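Bumel Trellis peel-and-stick wallpaper: review after two months

Reviewed 13/11/2023

Bumel sells the Trellis pattern in three widths. I bought the middle one from Tullasell in September, enough to cover one long wall and the short return beside it. The design is a watercolour print: a diagonal lattice of soft pink twisted ribbon on a pale white ground, with blue bows, blue and peach flowers and green sprigs between. It is a busy pattern and it needs a wall with little else on it.

Material and backing

The sheet is a matt vinyl on a paper release liner. The liner carries a printed grid at 3 cm intervals, which makes square cuts easy without a separate mat. Thickness is adequate. Filler marks on my wall did not show through, although a raised paint drip did, and I had to lift the sheet and sand it off. The adhesive allowed this twice on the same piece. On the third lift the top corner stretched slightly and would no longer lie flat, so I cut a new length.

Pattern matching

The repeat is a half drop and the instructions do not say so. Anyone who cuts all the lengths to the same start point will waste paper. I lost most of one roll this way. Once the offset is known, the ribbons line up well at eye level and drift by a millimetre or two at the skirting. The drift is hard to find on the flowers but visible on the ribbons, where a diagonal line crosses the join.
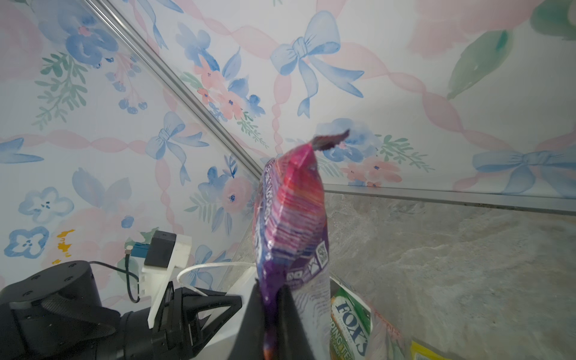
Joins were butted, as the leaflet advises. After two months one has opened by a hair near the radiator and the rest are closed. I went over that one with a seam roller from Fashola – a plain hard rubber type – and it has held for three weeks. A plastic smoother comes with the paper. Its edge is too sharp and it left two faint scratches in the print before I wrapped it in a cloth.

Colour

The pinks are paler on the wall than on the product page. Under a warm bulb the ground turns cream and the blue of the bows goes greyish. In daylight the colours are clean and the brush texture in the petals reads well. Two of my rolls came from a different batch and were very slightly yellower. Check the batch number on the end label before opening anything, as Tullasell will not take back an unsealed roll.

Cleaning

A damp cloth removes fingerprints. Cooking oil needed a drop of washing-up liquid and left no mark. Pencil did not come off fully.

Compared with Brornari

I used the Brornari paste-the-wall floral in another room. It is heavier, hides more and has the better print. It also takes a full day to hang and cannot be moved once dry. The Bumel took me an afternoon, including the mistake with the half drop.

Recommended for smooth painted walls in dry rooms. I would not put it on fresh plaster or above a hob. Buy one roll more than the calculator on the site suggests, and order them all together.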